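Cunis Toy Lending: Frequently Asked Questions

Joining | Borrowing | Returning | Missing pieces | Contact

What is Cunis?

A toy lending shop on the ground floor of the old bank in Bellcombe. You borrow toys, your children love them with a terrible intensity, and then you bring them back and borrow different ones. The vault is now the jigsaw room. It has a very good door.

How do I join?

Come in with something that proves your address and fill out the yellow form. Membership is $20 a month per household, and a household is whoever you are prepared to be responsible for. We don't do gift memberships for people you have yet to ask.

How long can I keep things?

The loan period is 14 days. You can renew once, online or at the desk, unless another family has put a hold on the item. In that case you can't, and your child's deep personal bond with the item won't be considered.

How many toys can I take home?

Three at a time. A play set with many parts counts as one toy. A set of blocks counts as one toy. Two dolls who are best friends count as two toys, and we have had this conversation before.

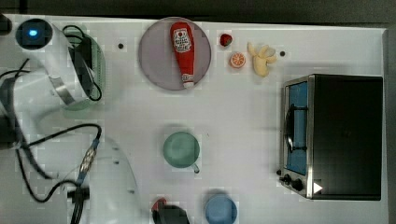 One parent wrote in to object that the three-toy limit punishes families with more than one child, and that twins in particular ought to get double. We thought it over. Households with three or more children under 10 can now take five toys. Twins still get three and a chance to practice negotiation.

Can I reserve something?

Yes, through your account page. When it comes in we send a text and hold it on the shelf behind the desk until closing time the next day. The waiting list for the Jääskeläinen marble run is long. It was long in January and will be long when your child leaves for college. Put your name down anyway.

Are the toys clean when I get them?

Yes. Hard toys are washed and wiped down, and fabric ones go through the machine in a mesh bag. Anything with a battery compartment gets a damp cloth and our best wishes. If you pick up something sticky, tell us and we'll swap it on the spot.

Do I have to clean them before I bring them back?

We don't need them sterile. We would like them free of lunch. Please check play dishes for real food, which looks quite convincing among the other kind until it has been in a closed tub over a holiday.
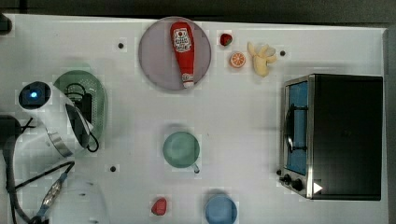

Missing pieces

What happens if we lose a part?

Tell us. Every tub has a contents card taped inside the lid, and we check it against the tub when you return it. A missing part goes on your account as a note, with no charge for the first month, and a surprising number of parts walk home in that time. Look in coat pockets, the dryer, the dog's bed and the slot between the car seats.

And if it never turns up?

For small parts we charge a dollar or two. If the toy can't be used without the part, we ask for half the cost of replacing it. The most anyone will ever owe us on a single item is $300, and that covers the wooden castle. Please don't lose the castle.

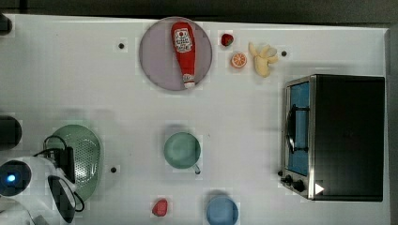 We would also ask you not to replace a part yourself without checking first. The thought is lovely. The result, in the case of one train set, was an engine that fits none of the track and a caboose from a different century. Bring us the money or bring us the problem.

Something broke. Are we in trouble?

No. Toys break, especially good ones. Put the bits in a bag, write what happened on the slip, and spare us the glue. Home repairs with glue are how we lost the xylophone. 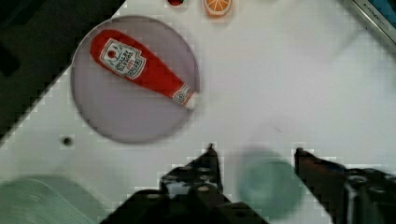
Word count: 600

Returning

Where do I bring things back?

To the desk in Bellcombe during opening hours, or to the drop box outside the Dikside laundromat. The drop box is for soft toys and puzzles only. Anything that rattles, rolls or sings should be handed to a person, who will sign for it and turn it off.

What if I'm late?

A dollar a day per toy, up to the monthly fee. Late fees stop during school vacations.

Do you take donations?

Yes, if it's complete and something you'd happily give a friend. We don't take recorders, slime or drum kits. We know what you're up to with the drum kits.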